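Pre-session checklist, glassware cell, Tevbridge lab
Task: funnel and powder transfer, teleop demos
Checked Jan 25, 2022, before first recording

1. E-stop within reach of operator – OK. Test press done, arm locked, released, re-enabled. Please test it every session and not only on Mondays-type restarts.

2. Arm mount bolts – OK. Torque marks line up.

3. Cables – NEEDS WORK. Floor side is a tangle again. Nothing crosses the operator's path today but it wants tying up before the next visitor tour. Wrist cable has enough slack at full reach, checked by hand in guiding mode.

4. Cloth – OK with comment. Flat enough. Smooth the creases out before each batch, the arm drags them if the stem touches down.

5. Glassware – OK. No chips on the flask neck or the stopcocks. Spare flask is in the Rullberg cabinet, second shelf.

6. Powder – COMMENT. Wipe up spilled grains between demos, damp wipe, gloves on. Dont blow on it. 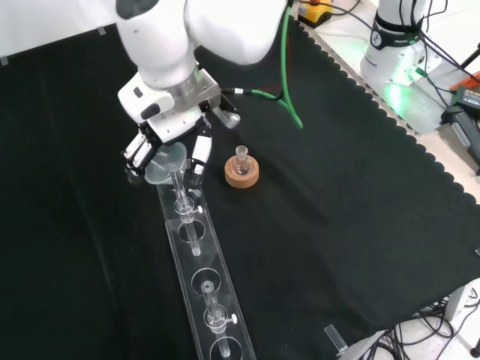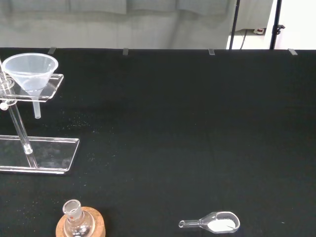
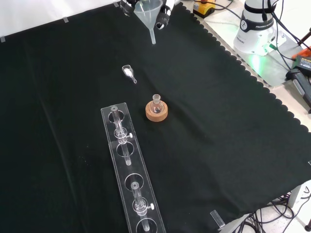

Same cell and cloth in all three.

7. Grip force – lowered to 40 percent for anything the fingers close on. Old setting was 62 and I don't want it back on the clear funnel. Operator says the lower one feels fine on the leader handles.

8. Speed cap in remote mode – OK. Stays on for new operators until they have 500 clean demos. Alcaraz procedure says the same, see the July revision.

9. Hand guiding – one person only at the arm. Second person stays at the stop button. Hair tied back, no lanyards. Saw a lanyard today – fixed.

10. Demo quality – not strictly safety but it goes here anyway. Come in slow over the glass, pause, then lower. If you bump the rack, stop and throw out the take, do not nudge it back with the gripper. Reset by hand with the arm paused.

11. Logging – OK. Disk has room for the whole set, 3000 takes planned for Gonville. Mark failed takes as failed, don't delete them.

12. Eye protection – NOT OK. Only one pair at the station, need two. Orderd.

Result: cleared for remote operation. Hand guiding on hold until item 12 is closed. Recheck item 3 same time.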